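The board had hung by the door of the Pellegrini shop for as long as Arturo Greco had worked there. Every shift, whoever finished last wrote a few words on a small whiteboard like it and left it for the morning. Bearing on three is loud. Use up the old glue first. Arturo had written most of them, because he was most often the last to leave.

In April the company in Gramonton that had bought the shop sent two arms on a base and a woman to set them up. The system was called Tradolon. It would pack, sort and check, and at the end of a run it would write up the shift. The office wanted the writing done on a real board, at least at first, so the people on the floor could watch it happen and get used to it.

"It can send all that to a screen," Arturo said.

"It does that too," the woman said. "This is for you."

He didn't know if she meant him or all of them.

They gave it the back room with the concrete floor, and they put two tables together for it. Arturo was told to stay with it for the trial. His own bench went to a younger man from Plundosberg who was quick and kept his radio low. The pay was the same. Arturo had asked about that before he asked about anything else.
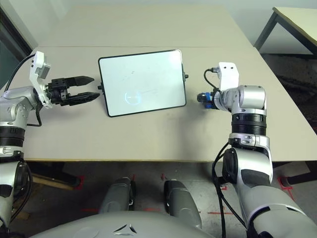 His job was to wipe the board, put it down and step back. He had thought there would be more to it. The first morning he set it down square to the table and the woman told him not to bother, it should learn to find the board however it lay. So he put it down crooked, and left the gray smudges on it the way they had always been on the one by the door. The gripper on the left pointed at the black edge of the board and the arm on the right faced it from the other side. He stood by the wall with the cloth in his hand.

"What's it supposed to write?" he said.

"Nothing yet. Lines. Then a chart of the output. Words later on."

"How much later?"

She said she had 4000 strokes to get through before anyone would let her try words. She said it in a tired way, and he liked her better after that.

He got used to the work. He wiped, he put the board down, he stepped back. At ten he drank his coffee in the doorway, where he could hear the shop. He noticed that the others talked less when he came out to the floor. They asked him how it was going, and when he told them they nodded and went back to what they were doing. One of them asked if the thing could hear. He said he didn't think so. It bothered him all afternoon that he hadn't just said no.

On the second day of lines the woman let him choose where the board went. He turned it farther than she would have. She looked at it, then at him, and started the run.

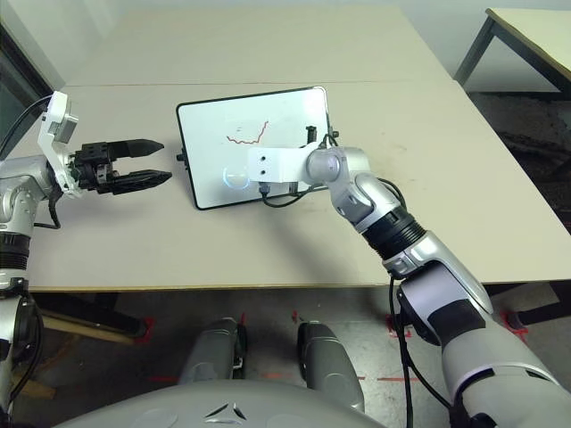 The output line, going up to the right.

"That's the shape they want to see in Gramonton," Arturo said.

"It's a test line. It isn't any real number."

"I know."

It was a shaky line, reddish brown, with a wave in it near the top. His father's handwriting had looked something like that at the end. He didn't tell her so. She typed something, and he waited with the cloth.

"You can wipe it," she said.

"What did you put down for it?"

"Pass."

He wiped it. It took 2 passes of the cloth, one for the color and one for what the color left behind.

At the end of the shift she packed up her laptop and asked him what people used to write on the old board. He told her about the bearing and the glue. He told her that one winter somebody had written that the side door was frozen, go around, and it had stayed up there until summer, and they had all gone around.

She laughed. Then she asked if he would write some of them down for her, as many as he could remember. She would need real ones when they got to words.

"How many?"

"A 1000 would be good. I'll take whatever you have."

He said he would think about it. When she had gone he walked out through the shop. The young man from Plundosberg had left the bench clean, cleaner than Arturo used to leave it, but the bearing on three was making its noise again as the machine ran down. He stood and listened until it stopped.

The marker was still on its string by the door. He wrote that three was loud, and put his name under it, and then he got his coat.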